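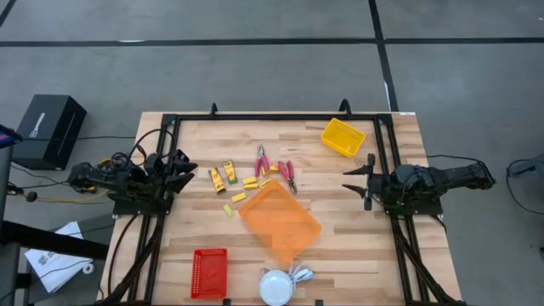 *Pliers, crayon boxes, orange tray. Sorting table at Drakidcombe.*

Gwenaël Bouvier talks fast and sorts faster. Pliers first, always. "Anything with a point or a jaw gets its own spot," he says. Crayons next – strays back in the box before the box goes anywhere. Nine years at this, 70 bins on the shelves out back.

Why orange bins? "You can see thru the sides a bit. Saves lifting."
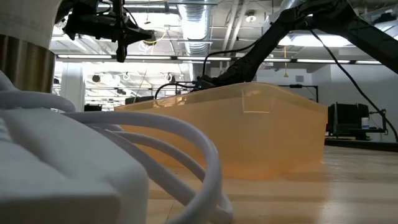

*One of the orange bins, from table height.*

Labels? He hates them. "They peel. I just look." Wipes down at the end of the day, 30 minutes if teh crayons have been busy. Then coffee.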